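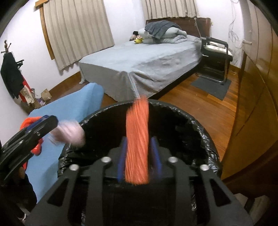
Notes for the October talk, long version. Cut if Morag waves.

Good evening. Thank Clodagh Heffernan for the introduction, whatever she ends up saying. She has threatened to mention the fire alarm in Corkon. If she does, let them laugh and move on.

Start with the building. Junder was a rope works until the ropes stopped, then a carpet warehouse, then a place where pigeons held meetings. We asked to borrow it for one group show. We were given the keys and a photocopied letter about the drains. Pause here. People who have run shows in old buildings will groan at the drains.

The show was called Belay. Twelve artists, one long room, and a title that everyone over fifty took to be about sailing and everyone under thirty took to be about climbing. Both lots turned up dressed for it.

First point: the wall. It is 858 feet from one end of the ropewalk to the other and back again, and I had promised each artist "a decent stretch". I hadn't said how long decent was. Two painters measured theirs with a tape and compared. I now put it in writing. I suggest you do too, before the paintings arrive, and certainly before the painters do.

Second point: light. The windows face north, as every estate agent will tell you artists adore. By four in the afternoon you could not have told a watercolour from a notice about parking. We hired lamps. The lamps tripped the fuse. The sculptor in the far bay announced that she preferred her work in darkness, and for an hour and a half she was the only happy person in the building.

(Slow down. I always rush this bit.)

Third point: labels. I have strong feelings about labels. Morag Kerr wrote ours, and her first draft ran to 200 words each, with the word "liminal" in nine of them. We had a long evening and some wine. The final version gave the name, the title, what the thing was made of, and one sentence from the artist. The one sentence was harder to get than the work. One of them sent a sentence with four semicolons in it. We printed it. It was very good, on the whole, and I was tired.

Visitors read the labels first, then looked at the work to check we were telling the truth. I used to mind about that. Now I think a person who comes in out of the rain and reads something on a wall is doing me a favour.

Fourth point: money. Keep this short, they've only just eaten. Entry was free, with a box by the door. The box took 334 pounds over the run, a button, and a voucher for a car wash. The lamps cost more than that. We sold three pieces, two of them to the same man, who asked if we'd do a discount for bulk.

If anyone asks about grants: yes, we applied; yes, the form was long; no, I don't know what "legacy outcomes" are either, though I filled in the whole page on them.

Fifth point, and the one I was really asked here to talk about, which is taking the show elsewhere. Kidovico offered us their upper gallery for the spring. It is white, warm and square. It has a lift. We hung everything in two days and it looked dreadful. Work that had held its own against damp brick and an iron winch just sat there like guests who had come too early. We took a third of it down again. The artists whose work went into the store were very gracious about it, in the sense that they wrote letters.

What helped was moving the big textile piece off the wall and hanging it across the middle of the room, so you had to walk round it to get anywhere. The fire officer had views. We shifted it eighteen inches and he had fewer views. After that the rest of the room started behaving.

So my advice about touring is to visit the second place before you choose for the first. I was told this by three separate people, and wrote it down each time.

Questions. There will be one about whether painting is dead. Say it was fine when I last saw it. There will be one from someone who has a barn. Take the number, barns are useful.

Thank the hosts, mention that the catalogue is on the table by the coats, and hand back the clicker. I took it home last time and had to post it.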